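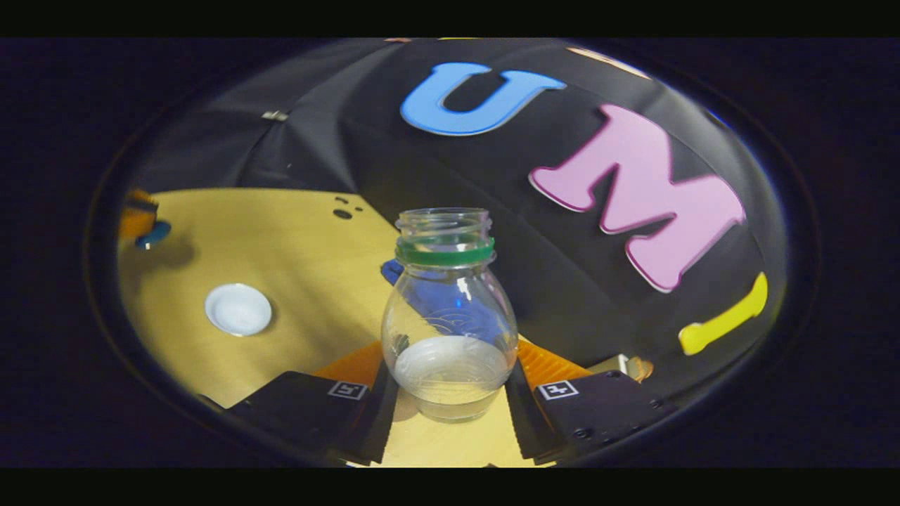
4. Setting and clearing the table

This section covers the small pieces that go on the Ilolel table and the order in which to put them out and take them away. It assumes the table is standing and the backdrop is hung, as in section 3. The Vadureck leaflet that comes in the box says setting takes "moments." We have set this table many times in the Rivera room, and it takes longer than that if you want the towel to lie straight.

4.1 Before you start

1. Wipe the tabletop with a barely damp cloth, along the grain. The leaflet calls the surface "sealed for life." Treat that as advertising and dry the wood right away.

2. Check the small holes near the back left corner. They are part of the tabletop. Crumbs and water collect in them, and a cotton swab gets them out. Do not fill them with wax or putty.

3. Look along the bottom of the black cloth. If it has slid forward onto the wood, push it back now. Moving it later means moving everything else.

4. Leave the letters on the backdrop alone unless one is coming loose. Press a loose letter with your palm flat and hold it. Pulling it off to stick it on again usually costs you the letter and some of the cloth's finish.

NOTE: Creases in the backdrop are normal. The leaflet promises they will "drop out overnight." Ours had not dropped out by Sunday, and we have stopped looking.

4.2 Setting out

5. Fold the blue towel into a long bundle and lay it lengthwise at the back center, against the base of the backdrop. Put the folded side toward you. It is easier to pick up in one piece that way.

6. Set the brown coaster on the right side of the table. The Sestik insert says it "grips any surface." It slides on this one, so don't put it near an edge.

7. Put the white dish to the left of the coaster and a little nearer to you. It is shallow. Anything wet you put in it should be a spoonful, whatever the insert says about serving sauces.

8. Put the small teal bowl to the left of the dish. Leave enough room between the two to get your fingers down both sides of the bowl. People tend to push the pieces together because it looks neater, and then they have to lift the bowl by its rim. The rim is glossy and not a good thing to lift by.

9. Stand the clear bottle on the right side, upright, once the low pieces are where you want them. It goes last because it is the tallest and the easiest to knock over.
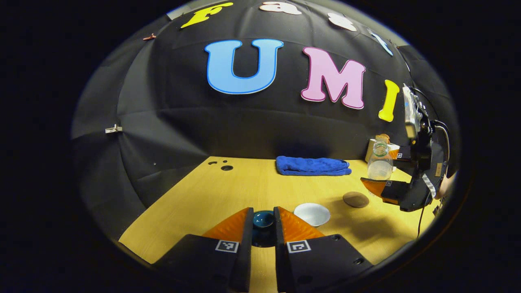
10. Step back and look at the table from the front. If the bottle hides something you will need to reach, move the bottle. Do not reach around it.

CAUTION: Do not set this table with the backdrop resting on the towel. A tug on either one will bring the other with it.

4.3 Handling the bottle

Any clear plastic bottle with a narrow neck will do. The Sestik insert recommends buying theirs. We could find no difference in use except the price.

11. Take hold of the bottle low on the body, from both sides, and keep the pressure even. Thin plastic gives when you squeeze it, and with the cap off, anything inside can come up the neck.

12. Lift straight up. Tilting it first saves no time and is how most of our spills began.

13. Leave the green ring on the neck when you take off the cap. It does no harm. Cutting it off with a kitchen knife, which the leaflet suggests, is a good way to nick the threads or your thumb.

14. If whatever is in the bottom of the bottle looks cloudy, pour it down the sink and rinse the bottle. Do not top it up.

NOTE: The leaflet says a bottle may be refilled 1000 times. There is no word on how this was tested or who did the counting. Throw the bottle out when it smells or when a crease in the side stays put.

4.4 Clearing

15. Take the bottle away first. Everything after that is simpler.

16. Empty the bowl and the dish before carrying them. You can stack the bowl on the dish for a short walk to the sink, but the fit is loose.

17. Pick up the coaster and feel the wood under it. If it is damp, dry it before you do anything else. The coaster is supposed to keep water off the table, and it may do that, but it also holds water against it.

18. Lift the towel with both hands and shake it out away from the black cloth. Blue lint shows up badly on black.

19. Wipe the top again, as in step 1, and clean out the holes.

4.5 Washing

The towel can go in with other colored things once it has been washed alone. Keep it away from the backdrop cloth, which should be brushed and not washed. The insert states that the bowl will survive 77 dishwasher cycles, an oddly exact figure for something with no care mark on our copy. Wash it by hand if you are fond of it. The coaster should be wiped only, then stood on its edge to dry before it goes back in the box.

For storing the tabletop and cloth, go to section 5.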